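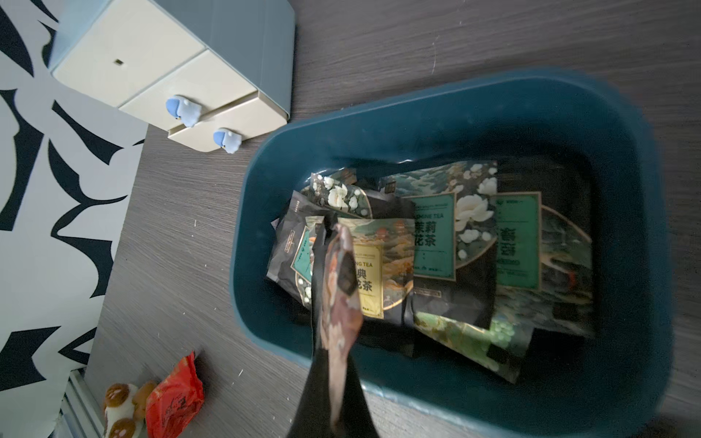 Tea pouches in the teal bin, jasmine near the middle

From: Brunello Marchetti
To: pantry-storage list
Date: 25th June
Subject: Re: Mixed tea and snack storage

On the Tullmont list page, Guerra wrote:
> We keep single pouches of tea in the same tub as the snacks.
> By November the flower teas smelled of everything else in there.
> Is a second tub worth the shelf space, or should I just buy
> smaller amounts? Also, flat or upright?

Second tub. Odor transfer through a thin pouch is slow, but a season is long enough for it, and jasmine picks up other smells readily. Buying less shortens the exposure and does nothing else.

Upright, if the walls are deep enough to hold the pouches. A rectangular bin with a wide flat rim works well: the rim gives you something to grip when the bin is full, and the labels can be read from above without lifting anything out. Put the pouches in with the label panel facing the same way. A slight lean is fine. Dark pouches with painted landscapes look much alike from the edge, so I sort by the label color first and read the name second.

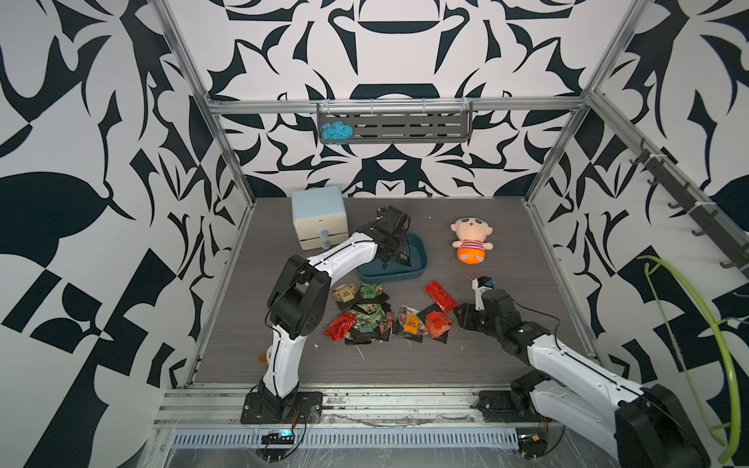 Snacks should be sorted on the floor or a table before any of them go into a container. Spread the packets out, pull the crumpled wrappers, and check the seals on the rest. Sweep the crumbs before the bin goes back in its place; they stick to the underside and end up on the shelf. Small drawer units are acceptable for sealed packets, less so for tea, as most drawers of that type have a gap at the top.

For reference, my tea bin is 9 liters and the snack bin is the next size up in the Vollside range. Neither has a lid. If yours will stand near a stove, get one with a lid.

The Urnholm thread from last year covers loose leaf in tins. I have nothing to add to it.

Brunello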